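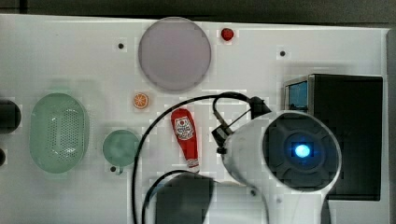 3 min read

18 August 2024
By the Lakska newsletter desk

The lab manager at Lakska keeps her equipment budget in a spreadsheet with two tabs. One is called "bought" and the other is called "should have bought." The second tab is longer.

Her group teaches robot arms to pick up and sort tableware and play food. They have one arm running now and want a second by the end of September. We talked to her about what that costs and what she would plan differently.

The arm itself was the easy part, she said. "You get a quote, you argue a little, you sign. Everyone in the building understands that you are buying an arm. What they don't understand is the next 19 purchase orders."

Those orders covered cables, a spare power supply, brackets, a replacement set of fingers for the gripper, and a tabletop that had to be made twice. The first top came from a shop that drilled the mounting holes to the wrong pattern. The second came from Lombardi, a local fabricator, and it is white because white was in stock.

"I would have paid extra for gray," she said. "White shows every mark. But it was ready that week and gray was a month out."

She puts the bill for everything other than the arm at $2,384 so far. The original line for accessories was $1,000, and she had thought that was generous.

The cheapest items on the list are the ones the robot handles. The group uses toy kitchen pieces: a red strawberry, an orange slice, a ketchup bottle, a green bowl, a colander, a large plate. She buys them out of a petty cash line and replaces them without asking anyone.

"A colander full of little holes is a hard thing for a gripper, and so is a plate lying flat," she said. "I could spend real money on test parts and learn less. If a toy bottle gets crushed, I buy another one at lunch."

She is less relaxed about cables. They run across the work surface, and the arm has to move without catching them. A cable management kit was cut from the first order to save money. It is back in the second one.

"That was my decision and it was a bad one. You save a small amount, and then you have a person standing there moving a loop of wire before every run. Staff time never shows up on the equipment line, so it looks free."

For the second arm, the group has narrowed the choice to two suppliers. Conda sells the arm and gripper as a package, with a service plan that starts on delivery. Fludance sells them separately and is cheaper on paper, but the buyer does the fitting. She is leaning toward Conda, mostly on account of the service plan.

"With the first one we did our own fitting. It took us most of a month. I don't want to do that again – not with people waiting to use it."

She has also asked for table space to be counted as part of the purchase. An arm takes up more of a table than new buyers expect, she said, and the controller and power units need a spot too. Her request for the second station includes a larger top with a shelf below for the boxes.

Asked what she would tell a small group making its first purchase, she said to get the arm quote and then hold off on signing until the rest of the list is written down. Her own list now has a column for lead time, and she checks it before she checks the price.

The order for the second arm has to be in before the purchasing office closes its books for the quarter. She still needs one signature, and the revised quote from Conda had not arrived when we spoke.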